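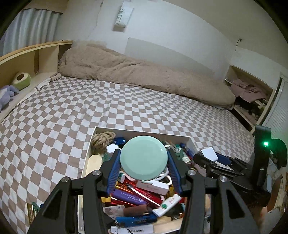 From: Müzeyyen Avcı
To: handheld-grippers list
Subject: Re: [grippers] left unit, jaws close off center after pad change

Ilgın,

I had the same symptom on the left unit of pair 2 in February. It was two faults on top of each other, and the software offset you are using covers only one of them.

Ilgın Keskin wrote:

> Changed the pads on both units at Sivville, the blue ribbed ones,
> same part as before. Right unit is fine. Left unit now closes with
> the meeting point shifted toward the right jaw. It shows most on thin
> flat things. A lid held by its edges turns a few degrees as the
> second pad makes contact. Soft packets do not care.
>
> I put an offset in the width table and the closed reading is back to
> zero, but the lid still turns. Width at full open reads 1315 counts,
> it was 1333 before the change. Trigger feels normal. Screws look
> tight.
>
> Do I need a new linkage or is this a calibration problem? We are on
> the bedroom set for the rest of the week, small items out of the
> white box, both hands, so I would like to avoid sending it back.

You do not need a linkage yet. Take the offset out first. It changes the reported number and leaves the jaws where they were, and it will hide the result of everything below.

1. Pads. Pull both and look at the seat behind them. On mine there was a ridge of old adhesive on one side, which tips the pad so that the upper ribs touch first. A disc lid held edge-on will roll around that contact every time. Scrape the seat with plastic, not a blade, wipe it, let it dry, and press the pad on for a full minute with the jaw supported from behind. The ribs on the two pads should run parallel when the jaws are nearly shut. Check by eye against a window.

2. Linkage screws. Tight is not the test. The round-head screws at the joints act as pivots, and if one is over-tightened that side drags. Hold the unit jaws up, release the trigger slowly and watch which arm lags. Back the screw on that arm off until it moves freely, then come back in by small steps until side play just disappears. Work on the inner joints before the outer ones. If you do the outer ones first you will be doing them again.

3. Thread lock. One small drop of the low-strength kind, on the thread only. Firdevs flooded a joint on the old pair and it had to be cut off.

4. Width table. Only now redo it. Full open, full closed, and three points between with the gauge blocks. Close at the speed you use for work. Your 18 counts lost at full open is more than pad thickness explains on our units, so I expect it to come back once the dragging joint is free. If it does not, the stop has moved and Themis should see it.

For a functional check I would stay with what you have on the bed. Grip a flat round lid by its edges with the left unit, facing away from you, and repeat with a small carton, a tube-shaped packet and something block-like. Do the lid ten times. If it turns in the same direction each time, go back to step 1. If the direction varies, go back to step 2. Then run the same items with the right unit for comparison. Do not use the rope for this, it tells you nothing about centering.

A green light on the housing says nothing about the jaws, by the way. Mine was green the whole time.

On spares: Drelto ships pads in bags of mixed age and the older ones are harder. Keep left and right from the same bag. I log the change against cycle count, and pair 2 last went 2333 cycles before the ribs had rounded enough to matter. Skavasbridge changes earlier, but they handle more hard plastic than we do.

Two questions back. Did you swap the pads with the linkage on the handle or off it? And is the width table on the left unit still the one Xiaoqing made, or has it been through the Eren script? The script rewrites the closed value without asking, and that would account for the offset you needed.

If you send the five raw readings after step 4 I can put them next to mine.

Müzeyyen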